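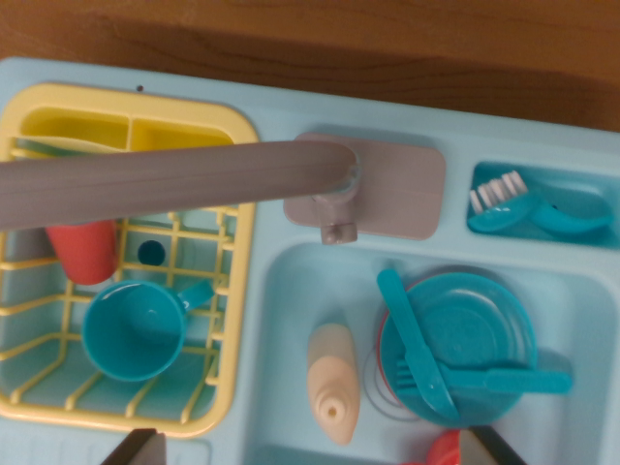
2018年2月26日 更新。急ぎで書いてます、あとで直すかも。

Lalelの厨房と休憩室、それと奥の作業室で使ってるコツのまとめ。洗い場にアームが入ってから、前のやり方のままだと詰まるところが出てきたので、そのへんも足した。順番は適当。必要なとこだけ読んでください。

## まず下膳

前は返却口にどさっと置いてもらって、洗い場の人が全部さばいてた。今はさばく前のひと手間がこっち側に来てる。楽になったところと、増えたところ、両方あります。

- 残飯はゴムべらで。スプーンでこそげない。皿に傷。
- 皿は同じ径どうしで重ねる。小さいのを下にしない。
- ナイフとフォークを皿の上に乗せたまま渡さない。人ならひょいと取る。アームは皿を取りにいって、上のが滑る。
- カップは横倒しにしない。起こして置く。取っ手の向きはできればそろえる。
- 透明なもの(ふた、薄い小皿)は別のかごへ。カメラが見落とす。人も見落とす。
- 紙ナプキン、爪楊枝は先に捨てる。

重ね方で迷ったら、「目をつぶって片手でつかめるか」で考えると早い。つかめない積み方はアームもだいたい困る。

忙しい時間に全部は無理。その場合はカトラリー抜きだけでもやってほしい。それだけで止まる回数がかなり減る。

## カトラリーの浸け置き

浅いバットにぬるま湯、洗剤はFlostettiを少し。原液をどぼどぼ入れる人がいるけど、泡が立ちすぎて後が面倒。すすぎが倍かかります。

昼の片付けが始まる前に湯を張っておく。始まってからだと誰も手が空かない。

木のスプーンは浸けない。絶対。膨らんで毛羽立つ。すぐ洗って、立てて乾かす。

ナイフは刃の向きをそろえて寝かせる。包丁は浸け置き禁止、これは昔から。泡の中に包丁があるのがいちばん怖い。アームがいてもいなくても同じ。

茶渋つきのティースプーンは重曹をまぶして置いて、スポンジで軽く。メラミンスポンジでもいいけど、めっきのものには使わない。

## 洗い場の一日、何が変わったか

前の流れ。下膳、予洗い、食洗機、拭き上げ、棚戻し。全部立ちっぱなし。昼の山は皿が230枚、これを2人で回してた。手首と腰に来る。冬は指が割れる。

今の流れ。下膳と仕分けは人。予洗いかごへの移しと、食洗機ラックへの並べはアーム。拭き上げと棚戻しはまた人。鍋とか大きいボウルも人。

つまり真ん中だけ抜けた感じ。

よかったこと

- 前かがみの時間が減った。腰が違う。
- 熱いラックのそばに居続けなくていい
- 手荒れ。手袋を一日じゅうしなくて済む。
- 途中で仕込みの手伝いに行ける

困ったこと

- 待つ。アームが遅いので、山のときはじりじりする。
- 止まったときに呼ばれる。玉ねぎを切ってる最中でも呼ばれる。
- しゃべる相手が減った、という声。洗い場は二人で並んでたから。

最後のは思ったより大きい話で、休憩をずらさず一緒に取れるようにシフトを直しました。5月からもう一回見直す予定。人を減らす話にはしない、と最初に店側から紙で出てます。紙は更衣室の壁。読んでない人は読んで。

あと、待ち時間の使い方。ぼーっと見張ってると疲れるだけなので、拭き上げを先にやるとか、布巾をたたむとか。見張りは要らない。ランプが変わったら行けばいい。

## 止まったときの手順

貼り紙と同じ内容だけど、貼り紙が濡れて読めないので。

1. 一時停止ボタン。緑じゃなくて黄色のほう。
2. 指が開いているか見る。何かつかんだままなら、下に手を添えてから開くボタン。
3. 引っかかっている食器を取る
4. 流しの中をざっと平らにならす。
5. Jedilleyの画面で「続き」を押す。「最初から」を押すと洗い終わった分まで数えなおすので注意。

指を手で無理に広げないこと。人の力で広がるように見えるけど、あとでずれる。ずれると次の日ずっと掴み損ねる。やりました、一度。

動いてる間に横から皿を足さない。気持ちはわかる。足したい。でも一時停止してから。

袖まくる。エプロンのひもは後ろで結ぶ。首から下げた名札は胸ポケットへ入れる。

赤い大きいボタンは本当に危ないとき用。押すのをためらわなくていいです。押して怒られた人はいません。復帰は店側がやるので、押した人はそのまま持ち場に戻ってよし。

## 作業室の練習台

奥の部屋の机にある水色のままごと流し台のこと。遊んでるわけではなくて、つかみ方を覚えさせたり、こっちが操作に慣れたりするのに使う台です。本物の皿だと落とすたびに割れる。プラスチックなら拾って終わり。

新しく入った人は、厨房のアームを触る前にここで100回つかむ練習。一日でやらなくていい。手が空いたときに少しずつ、壁の表に正の字。

練習台のコツ

- 黄色い水切りかごは、くぼみにきっちりはめる。浮いてると指がかごごと持ち上げる。
- マグは取っ手が横に出る向きで始めると、つかむ位置がわかりやすい。慣れたら向きを変える。
- 蛇口が水切りかごの上に張り出してるときは、かごの奥のカップがやりにくい。蛇口の首をよけて、上からまっすぐ降ろす。斜めに行くと当たる。
- 皿を重ねた上にナイフとフォークを乗せたままの状態、これは難しい部類。最初はやらない。まず上のを取って、それから皿。
- 洗剤ボトルは流しの中に立てると、皿をつかみに行くときの邪魔者になる。練習にはちょうどいい。
- 手元のカメラで見ると、てかりで縁がわからなくなることがある。皿がつるつるなので。照明の向きを変えるか、少し待つ。
- 青緑の皿に青緑のフォーク。同じ色どうしは人の目でも見にくい。つかむ前に一呼吸。
- ブラシは使ったら右奥の小さいくぼみへ戻す。よくなくなる。

片付けは、全部流しから出して、柔らかい布で拭く。アルコールで拭くと白くなるプラスチックがあるので、水拭きのあと乾拭きで。黄色いかごの網目は綿棒。ほこりがたまる。

机は木なので、水がこぼれたらすぐ拭く。輪じみがつくと取れない。ついてしまったら、乾いてからマヨネーズ少々を布につけて拭くと薄くなることがある。白い輪の場合だけ。黒いのはもう中まで行ってるので、やすりがけ。

## 水あかと油

アームが来ても水あかは人の仕事。来る前より見つけやすくなった気はする。手元ばかり見なくなったから。

- シンクの白いくもり → クエン酸水をしみこませたペーパーを貼って放置。はがしてスポンジ。**塩素系と一緒に使わない。**
- 蛇口の根元 → 古い歯ブラシ。毛先が開いたやつでいい。
- 排水口のぬめり → 毎日かごを外して湯をかける。週に一度やればいい、というのは嘘。夏は毎日。
- 換気扇のフィルター → 重曹を溶かした湯に浸ける。アルミのものは黒くなるのでやらない、中性洗剤で。
- コンロまわり → 温かいうちに拭く。熱いうちではない。

アームの台の下に汁がたまる。ここ盲点。閉店後にモップを差し込んで拭く。電源を落としてから。配線の箱には絶対に水をかけない。ホースで床を流す人、そこだけは手で拭いてください。

指先のゴムは毎晩、薄めた中性洗剤で拭いて、水で絞った布で仕上げ。洗剤が残ると翌朝つるつる滑る。油が残っても滑る。どっちにしても滑る。指の内側を自分の指でなでて、きゅっと鳴ればよし。

## 食器の置き場所を決める

Rusnákの棚を入れたときにやっておけばよかったと思ったこと。

置き場所は、よく使う人の背で決める。高い人に合わせると低い人が毎回踏み台。今は大皿を腰の高さ、小鉢を胸の高さ、年に数回の大鍋は一番下。

棚の縁に色テープ。文字を書くより早い。急いでるとき字は読まない。テープは端を丸く切るとはがれにくいです。

アーム側のかごも同じ色にした。赤のかごには赤テープの棚の皿、という感じ。これはうまく行った。新人さんが一日で覚えた。

しまう前に欠けを見る。指の腹で縁をひとなで。前は洗いながら見つけてたのが、手で洗わなくなった分だけ見落としが増えた。なので拭き上げの人が必ず見ること。欠けたのは新聞紙に包んで「ワレモノ」と書いて別箱。もったいないから植木鉢の受け皿に、という人は持って帰っていいです。

## 布巾とスポンジ

布巾は用途で分ける。食器、台、床。色で分けてるので混ぜて洗わない。

煮沸するなら鍋は専用のもの。料理用の鍋でやらないで。火から下ろしてそのまま冷まして、絞って、広げて干す。丸めて置いたらまたにおう。

スポンジは6日で交換。へたってなくても替える。替えた古いのは角を切り落として床用。角を切ってあれば見ればわかるので、間違えて皿に使わない。

新しいスポンジは使う前に一回すすぐ。

乾かすときは立てる。吊るせるならもっといい。洗剤をしみこませたまま一晩置く人がいるけど、菌は減らないし減るのは洗剤だけ。

## 音のこと

アームの音は小さい。でも食洗機と換気扇の音と重なると、後ろに人がいても気づかない。声かけは前より大きめに。「後ろ通ります」「熱いの通ります」。アームに向かっても言う人がいるけど、それはそれで周りに聞こえるからいい。

終了のブザーは音量を下げた。最初の設定だと客席まで聞こえて。画面の設定の奥のほうにあります。歯車を押して、下へずっと。見つからなければ店側へ。

耳が疲れる日は、拭き上げの場所を廊下側へずらす。台車ごと動かせます。

## 引き継ぎノート

書くことが変わったので書式も変えた。

- 止まった時間と、何をつかんでたか
- そのときどう直したか。一行でいい。
- 欠けた食器
- 洗剤の残り
- 言いたいこと(愚痴でもいい)

愚痴の欄がいちばん読まれてる。「ガラスの小鉢ばかり落とす」と三日続けて書いてあって、それで小鉢を手洗いに戻した。画面の記録だけ見てたら気づかなかったと思う。数字だと小さいので。でも現場は毎回破片拾い。

破片の拾い方。大きいのは厚手の手袋で。細かいのは濡らしたペーパーで押さえて取る。最後に食パンの耳で床をぽんぽん、という裏技もある。掃除機は粉を飛ばすことがあるので後回し。流しの中で割れたら、水を流さずに先に全部拾う。

ペンはノートにひもで結んだ。なくなるので。

## 自宅でも使える分

職場の話ばかりになったので、家でやってよかったもの。

**予洗いはへら。** ゴムべらを一本、流し専用に。水の量が減ります。

**カトラリーは先。** 皿の山から先に抜いて、コップに立てておく。あとが早い。

**重ねない。** 油のついた皿を重ねると裏まで油。カレーの日はとくに。重ねるなら間にペーパー。

**洗剤ボトルは浮かせるか、受け皿に乗せる。** 底がぬるぬるしない。詰め替えるときは中を洗って、よく乾かす。継ぎ足さない。

**水切りかごの下。** 週末に持ち上げて見てください。たぶん見たくないものがある。お湯とクエン酸。

**ブラシは毛を下にして置かない。** 毛が寝る。立てるか、横にして毛先が当たらないように。

子どもに手伝ってもらうときは、プラスチックのコップとスプーンから。並べるだけでも仕事になる。拭く係より並べる係のほうがうちでは人気でした。

## 追記メモ

- 手袋のSサイズ、箱ごと入れ替えた。前のは粉つきだったので。
- Jedilleyの画面に付箋を貼らない。反応しなくなる。
- アームの横の棚に私物を置かない。水筒がつかまれました。へこみました(水筒が)。
- 練習台の表、書き忘れが多いい。終わったらすぐ書く。
- 大きいボウルは引き続き手洗い。
- 重曹、残り少し。次の発注に入れてください。

質問は引き継ぎノートの最後のページへ。まとめて返事書きます。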